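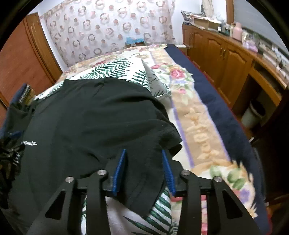

Gedichtbände in kleiner Auflage sind oft nur fadengeheftet oder einfach geklammert und vertragen wenig. Wer sie auf Lesungen kauft, trägt sie meist im Rucksack nach Hause, und schon ist die erste Ecke gestoßen. Ein ausgedientes T-Shirt hilft: Ein dunkles, wie wohl eines auf dem Bett liegt, mit kleinem weißem Aufdruck, reicht für mehrere schmale Bände. Vor dem Einschlagen waschen, ohne Weichspüler, und ganz trocknen lassen. Der Aufdruck kommt nach außen, damit er nicht am Umschlag klebt.

Knicke im Umschlag
Zwei Blatt Löschpapier auflegen, darüber ein Brett und ein paar schwere Lexikonbände. Nach 6 Tagen nachsehen. Bügeln sollte man nur unbeschichtetes Papier, auf niedrigster Stufe und ohne Dampf.

Signierte Exemplare
Tinte braucht länger, als man denkt. Ein Streifen Seidenpapier zwischen Titelblatt und Vorsatz verhindert den Abklatsch. Mein Band von Gunnel Kvam, »Nostbridge«, Nummer 401 von 1000, hat seit einer Lesung im August einen blauen Schatten auf der linken Seite — der geht nicht mehr weg.

Klammern mit Rost
Heftklammern vorsichtig von innen aufbiegen und herausziehen, dann mit Leinenzwirn durch die alten Löcher neu heften. Die Hefte aus der Reihe Geltia haben nur zwei Klammern, das dauert wenige Minuten.

Aufstellen
Dünne Bände nicht pressen, aber auch nicht schräg stehen lassen. Ich stelle sie zwischen zwei gebundene Bücher gleicher Höhe. Sehr schmale Hefte liegen besser flach in einer Schachtel.

Stand: 15. Februar 2022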